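How to Patch and Repaint a Scuffed White Wall

Updated 25 July 2020

White walls show everything. Chair backs, bags, shoes and furniture all leave marks, and after a few years most rooms have a few dents as well. Most of it can be fixed in an afternoon plus drying time. These steps are for painted drywall. Old plaster takes a different filler and more patience.

What you need

Lightweight spackle
A flexible putty knife, 2 inches wide
Sanding sponge, fine grit, or 200 grit paper on a block
Mild dish soap, bucket, two sponges
Primer
Matching wall paint
Small roller with a short nap cover, angled brush
Painter's tape and a drop cloth

Step 1. Wash first

Move furniture well back from the wall and lay the drop cloth. Mix a small squirt of dish soap into warm water. Wipe from the bottom up so dirty water doesn't run down over dry paint and leave streaks. Rinse with the second sponge and plain water. A good part of what looks like damage will come off at this stage. If black scuffs remain, rub them lightly with a melamine sponge. Don't press hard on flat paint or you will get a shiny spot.

Let the wall dry completely. Overnight is best in damp weather.

Step 2. Find the dents

Turn off the ceiling light and hold a flashlight flat against the wall so the beam runs along the surface. Dents and old nail pops throw a shadow. Mark each with a light pencil tick. Do not use pen, which bleeds through paint.

Step 3. Fill

Scrape off any loose paint or raised paper around the hole. Press spackle in with the knife, then pull the knife across once at a low angle to take off the extra. Leave it slightly proud, as it shrinks. Anything deeper than a quarter inch needs two passes, with drying time in between.
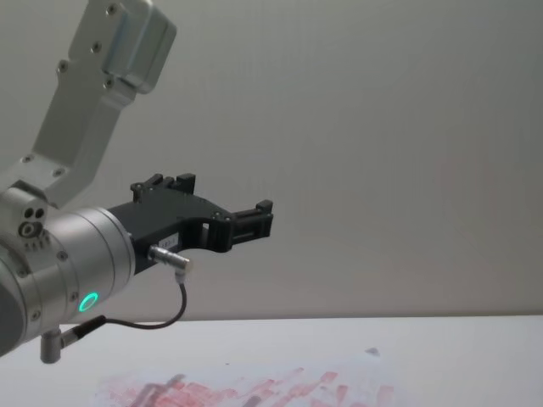
Small fills dry in an hour or two. The product I use, Drosora Light Fill, goes on pink and turns white when it is ready. Other brands stay white the whole time, so go by the time on the tub.

Step 4. Sand and prime

Sand in small circles until you can't feel an edge with your fingertips. Wipe off the dust with a barely damp cloth. Dab primer over every patch and a little past it. Bare spackle soaks up paint and dries to a dull spot, and a second coat of wall paint will not always hide it.

Step 5. Paint

There are many whites. If you have the old can, stir it for several minutes and test it behind a door. If you don't, cut a chip the size of a quarter from a hidden place and have the store match it. We had Sallance White in the hall and the match was close, but I still painted corner to corner. Touching up just the patches rarely works on a wall more than a few years old.

Cut in the edges with the brush, then roll while the edge is still wet. Work in sections as wide as your arm can reach. Wait around 10 hours before deciding on a second coat.

Pull the tape while the last coat is slightly tacky, back on itself at a sharp angle.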